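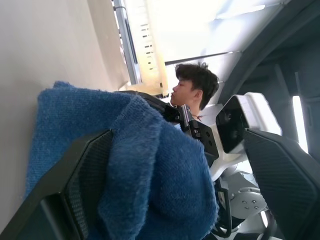
The Skevmont records ordinance and the form that replaced it

In April I asked the Skevmont city clerk for every automated license plate reader sharing agreement in force with an outside agency. The ordinance says the city will not share reader data with another agency unless the council has approved a written agreement. I wanted to compare the list of approved agreements with the list of agencies that have a login. The two lists should match. They don't.

Some background for readers outside the county. The council passed the ordinance on a split vote after the Wunness Avenue hearings. Section 4 covers retention, section 5 covers sharing, and section 6 covers audits. Most of the public argument was over section 4, and the retention period is being followed as far as I can tell from the deletion logs. Section 5 got very little discussion at the time.

The clerk returned two approved agreements. One is with the county sheriff. The other is with the Vadolura Transit Authority and covers only the park-and-ride lots. Both were voted on in open session and both are in the minutes.

The police department's user export, which I requested separately, shows accounts for the same two agencies plus a category called "partner, case-based." Accounts in that category are opened with a one-page form signed by a lieutenant. The form asks for a case number, a contact name and an end date. It does not cite section 5. On the copies I received the end date is often blank, and an account with no end date stays open until someone closes it by hand.

The audit log for the period shows 1,274 searches from case-based accounts. The reason field is free text. 75 of those searches have nothing in it. Many of the rest say "investigation" or give a number that does not follow the city's own case format, which may only mean that the outside agency used its own numbering. I can't tell from the log, and neither could an auditor.

I sent the department a short list of questions. Njål Engebretsen in the records unit answered within the legal deadline, and his position is that a case-based account is "access," not "sharing," because no data file leaves the city's system. The ordinance defines sharing in section 2 as "to transmit, disclose or make available." I asked how a login differs from making available. He referred me to the city attorney's office, which declined to comment on legal advice.

Natalia Bañuelos, who worked on the ordinance as council staff, told me the phrase "make available" was added in the second draft to cover logins. The draft with her margin note is in the packet for the Bermúdez Hall work session, page 31 of the scan if you want to look it up. The scan is not searchable.

None of this shows that any particular search was improper. The log doesn't hold enough information to say so in either direction. What the documents do show is that an internal form is being used where the text calls for a council vote.

Two changes would fix most of it. The form could require an end date and the software could enforce it. The case-based category could also go to the council as a single template agreement, which section 5 already allows.

I have asked for the blank form's revision history and the emails that went with it. The clerk's office estimates three weeks. I will post the files when they arrive, with the phone numbers removed.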